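June, walking tour notes, 7:40 am

Route test for the harbor food walk. Started at Lillis instead of the market, better, they open earlier and the coffee line is short. Two stops before the bridge, then the gallery. Hakim Lau wants the gallery first. Told him people wont look at prints hungry.

Cemard: small plates fine, patio in shade till noon. Ask again re: group rate, last answer was vague. 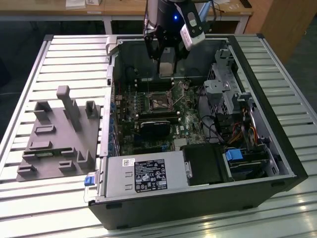

Athanasiadis still not taking bookings over 128 for the whole evening, ok for us, we only need the back tables. Fish was good. Service slow, allow extra.

Plirkholm ferry leg: 3 crossings in the morning, the middle one fits. Missed it today by 2 minutes becuase of the hill. Cut the chapel or leave Lillis sooner. Leaning cut the chapel.

Hakim to redo map w/ the stairs marked. Also need a rain version, maybe swap the gardens for the covered arcade.
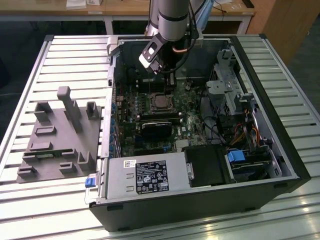
Tower on its side, side panel off, gripper over the board.

Next: walk it again with the ferry times printed. Call Cemard.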